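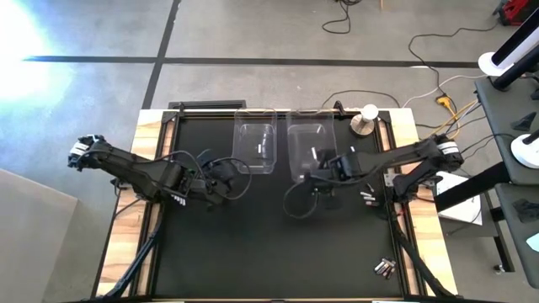 Nilavby Robotics Club, bench group

Every shared lab ends up with a rules document, and ours has reached version 17. I have read all of it, which I suspect puts me in a small group. Karthikeyan Sastry asked me to comment on the new draft before it goes up on the wall, and my comments got long, so they are going here instead.

Let me start with what I like. There is a rule that says both arms get parked before anyone reaches over the table. Good. It's short, I can tell from across the room if somebody is breaking it, and I can do it with my hands full. I'd sign that one today.

Then we get to section two, "Workspace Readiness," and my patience goes. "The work surface shall be maintained in a condition appropriate to the task." Appropriate according to whom? If the task is putting batteries in bins, then batteries on the table are the task. If the task is anything else, they are clutter with stored energy in it. The sentence covers both cases and helps with neither. Zoia Dmytriv suggested replacing it with "Only the parts for this run are on the black surface," and I can't see why that took us a month to get to. She sent it in January. It was marked "under discussion."

The battery section itself is worse. Somebody copied it from a much bigger outfit, and it shows. It wants a log entry for every cell, with a state of charge, signed. We sort small cylindrical cells into clear plastic bins. What I want to know is simpler. Can the gripper pinch a cell across both ends with anything metal on the fingers? Where does a dented one go? The draft has 20 lines on the log and does not mention dented cells at all.

I asked Padmavathi Kandasamy how she handles it and she has a lidded tin by the door for anything that looks wrong. So the real practice exists, it's sensible, and it isn't written down. Meanwhile the written practice exists and I have yet to meet a person who follows it. I find this is the usual state of affairs with standards at our scale.
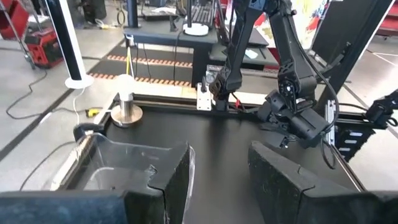

Both arms over the work surface, seen from gripper height.

Cables. Everyone has opinions about cables. The draft says cables on moving joints must be "secured to prevent snagging." Fine as a goal, but secure a cable too tightly at the wrist and you've swapped a snag for a broken conductor after enough turns. A loop has to be there. The question is how big, and what it can catch on when the wrist is at its lowest point. My proposed wording: move each joint through its full range by hand with the power off, and watch the loop the whole way. If it touches a bin, a rail or the other arm, re-route it and do it again. You can check that. You can't check "secured."

Same with the floor. I don't care what the document says about "designated cable routes" if the leads still lie where people walk. Pick a side of the table for power and keep feet off it. Yevhen Holovko says tape on the floor is enough. I say tape tells you where a line is and does nothing about your shoe. We've agreed to disagree until one of us trips.

The part I'm most doubtful about is the sign-off sheet. It has a box for "risk assessment reviewed," and I've seen people tick it in the time it takes to find the pen. Anong Chaimongkol wants to keep it, on the grounds that a ticked box at least makes you walk over to the clipboard, and the stop button is next to the clipboard. That's a better argument than anything in the draft and I've half come around. But then let the box say "I pressed the stop button and the arms stopped." One box. Do the thing, tick the thing.

I'm also against the line claiming the setup "follows industry best practice." Whose industry? We haven't been audited by anyone. Take it out.

Karthikeyan has all this in an email as well, with the wording changes marked. If you use the bench and you disagree about the cell log, tell him before 21st February, when the draft gets printed. I'm told it will be laminated, so after that we're stuck with it for a while.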